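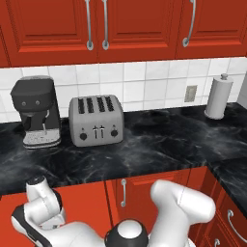

Paint the kitchen whatever you want

Quick one this week, on a train, battery at 20 percent. Sorry in advance.

My neighbor Stella Waweru is selling her place. Had the agent around on Monday. The agent walks in, looks at the green kitchen Stella has cooked in for nine years, and says "we'd want to neutralise that." Neutralise. Like it's a chemical spill.

So Stella is now getting quotes to paint a perfectly good kitchen the color of wet cardboard. For people she has never met. Who may well hate wet cardboard.

I've been stewing on this ever since. When did we all start living in our homes on behalf of the next owner? I know people who bought a place last year, plan to stay forever, and still picked the gray because of "resale." Resale to who? You just got there. You haven't found the shutoff valve yet.

I went through the listings for my zip code last night. 277 of them, and yes I looked at every kitchen, I don't have a lot going on. White, gray, white, white with a gray island. I stopped being able to tell them apart. One had yellow tile and I nearly called the number. I don't even want to move.

The case for beige

Fine, I'll be fair. Zachary Cormier emailed after my July column to say color is a luxury for people who don't need the money. He's a landlord, he has a point. If you're selling next month and every dollar counts, listen to your agent. If a cheap can of off-white gets you out from under two mortgages, go buy the can.

But most of us aren't selling next month. Most of us are just sitting there in a kitchen we chose for a stranger, eating toast.

And the thing is paint is the cheap part. Cabinets too, if you're painting them and not ripping them out. A red kitchen can be a white kitchen after a long weekend and a sore shoulder. People talk about it like a face tattoo.

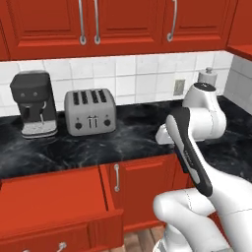 My aunt had an orange bathroom for thirty years. Everybody made fun of it. When she died and the house was sold the new people kept it, and I know this becuase they sent my mother a Christmas card with a picture of their kid in the tub. Orange walls and all. I'm not saying that proves anything. I think about it a lot though.

Rhona Guthrie at the paint store on Dow Street told me she can guess who's a renter, who's a seller and who's staying by the color chips they pick up. Stayers carry the loud ones around the store for half an hour. Then they put them back and buy the gray. She says she's stopped arguing with them. I wish she'd start again.

What gets me is how we talk about it. "Timeless." I grew up in a house with timeless brown everything and believe me, it had a time. The gray will have one too. In fifteen years some kid will walk into your kitchen and say oh wow, how old is this, and you'll have lived in it all that while without even liking it much.

Stella's painter is booked for next week. I told her to cancel. She told me to mind my own buisness, and also could I take the leftover green – there's almost a full can in the garage.

I'm taking it. Hallway first, then we'll see. Next stop is mine, gotta go.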